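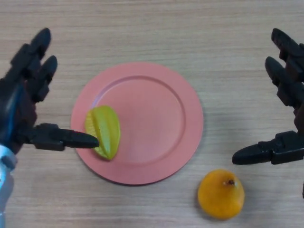
*Star fruit on the pink plate, orange one still on the table.*

October 2021

Okay, so the Fledus trial kit has taken over my life and most of the big table. I've got it for 50 days, which sounded like ages when I signed, and I've already burned a week just on cables and the manual (the translated part of the manual is a treat, let me tell you). But the hands! I keep opening and closing them from the tablet for no reason at all. They're quieter than the pair Trullance let us try last December, and the fingers don't twitch when you stop sending commands, which drove me up the wall with those.

Unai Pastor came by from Echevarría after lunch. He's the one who talked them into lending us a set, so I wanted it to look good, and of course the calibration screen froze the minute he took his coat off. Restart, coffee, restart again. Then it was fine all afternoon, so I guess it was just showing off.

I asked him straight out what the yearly service plan covers and got a long answer that boiled down to fingertips and software, but not wrist motors. That bugs me. Wrists are what went on our old Petetti setup, twice! He's going to ask whether they can be added. I wrote it on the back of my hand like a kid so I'd remember to chase him.
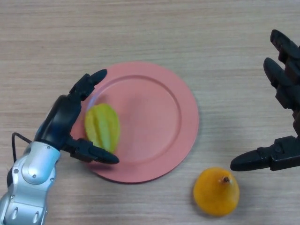

The thing I really want to know before we pay for anything is how the hands cope with food that isn't a nice neat shape. Blocks are easy, every demo has blocks, and our customers pack fruit trays. A star fruit is about as mean as I could get at the grocery store, all ridges and waxy skin, and with the left hand's fingers open around it in a big C you can see there's room to choose where to take hold, along a ridge or down in a groove. Unai likes the ridges. I'd go for the grooves, and we went back and forth on it way too long. The plate worries me more than the fruit, to be honest, with that raised rim right where a low finger wants to come in.

The software comes with 300 saved grips and I don't think I'll ever touch most of them. The search box is terrible, too. I typed "fruit" and got grip 59, which is named "bulb, small," and then a bunch of stuff for bottles. Must send them a note about that.

Still, I like it. I like it more than I expected to, and I'm trying not to let that show around Unai until we've talked price. Tomorrow I need to get more fruit, find the short power cord, and call about the wrists.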